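## 6. Assembling the Trurkaven play kitchen

Allow an evening. The leaflet in the box says 21 minutes, a figure presumably set by someone with no children and four arms.

1. Lay the side panels on carpet, finished face down. They are mirror images of each other and are not labelled as such.
2. Press the 21 dowels in by hand. Use a rubber mallet for the stubborn ones and your indoor voice for all of them.
3. Fit the shelf before the back panel. The leaflet shows the reverse order, which can be done if you are willing to remove the shelf again.
4. Tighten the cam locks a half turn. They will feel loose. Leave them alone until step 6.

**Note:** Spare Engebretsen hinges are grey in older kits and white in newer ones. They fit equally badly until shimmed.

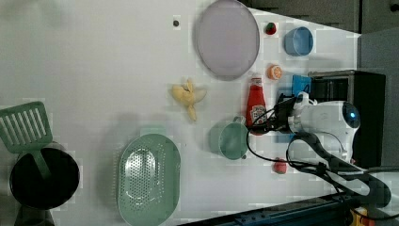
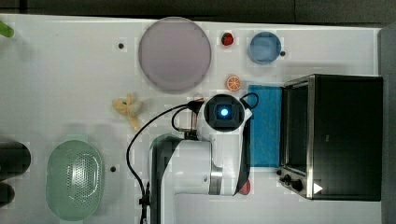
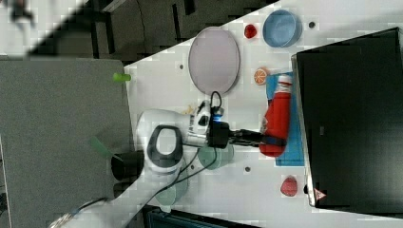

White tabletop in all three.

Folke Nyberg wrote in to say that step 4 had saved his Plondwood panels, but that the half turn should be a quarter on the thinner shelf - he heard his go at a half, and so did the neighbours. We have tried it his way since and have no complaints.

5. Stand the unit up with a second adult. Rock it gently from side to side. If it rocks back on its own, find the short foot and wind it out.
6. Go round the cam locks again, this time until snug.
7. Fix the wall strap to a stud, using the long screw supplied. The kit stands 91 cm tall and will be climbed by suppertime.

**Caution:** Do not skip the strap on the grounds that your child is sensible.

**Caution:** Caltance wood glue is permanent. Keep it for the worktop trim, and check which way up the trim is first.

8. Wipe down with a damp cloth. Hang on to the hex key, as the oven door will want adjusting in August when the humidity gets to it.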